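From: Idrisa Barasa
To: teleop-users list
Date: August 6, 2021
Subject: Re: Kitting by remote control, how many demonstrations?

Hello all,

Thank you to everybody who replied off list. I answer the message from Willems here so that it stays in the archive.

> We are thinking of starting with 200 demonstrations for each part
> and then looking at the result. Did you find a number that works?
> Also, do your operators drive the arm with a leader arm, or do
> they hold the arm itself and move it by hand?
>
> Willems

To the second question first. At Stusby we began in February with hand guiding, and we gave it up after two weeks. When the operator holds the arm, his own body stands between him and the tray, and he bends his neck to look around his elbow. The motions we recorded were slow in the middle and hurried at the end. Now the operator sits with the leader arms and the follower arms copy him. It took every person a few days to become comfortable, but the paths are much smoother and I would not go back.

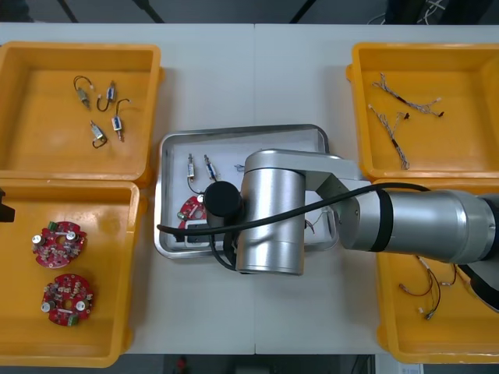 Concerning the number, I think the count for each part is less useful than the count for each way the part can lie. The circuit boards are our easy case, they are wide and flat and the operator quickly finds a favourite place to grasp. The solenoids are different. They lie in the bin at all angles, each with its short wire going its own way, and if the fingers close on the wire the part swings and is dropped. We have more than 2000 recordings in total, and the policy is still weak when the wire passes over the body. For the boards we were satisfied with 100.

I would also ask the operators to agree on one habit before you record. Two of ours had different opinions about the harnesses: one always took them by the wrapped part, the other by the connector. Both ways are fine for a person. In training, the arm sometimes went to a point between the two and closed on air. We had to throw away a whole week of work, and my colleagues at Unholm told me they lost even more in the same manner.

Please do not delete the recordings where the operator misses and tries again. We did this at the beginning to have a clean set, and I regret it — the arm never learned how to recover.

If somebody has tried the Getero gloves in place of leader arms, I would be glad to read your experience, especially for thin cables.

With kind regards,
Idrisa Barasa

Contact the list owner | List archive | Back to top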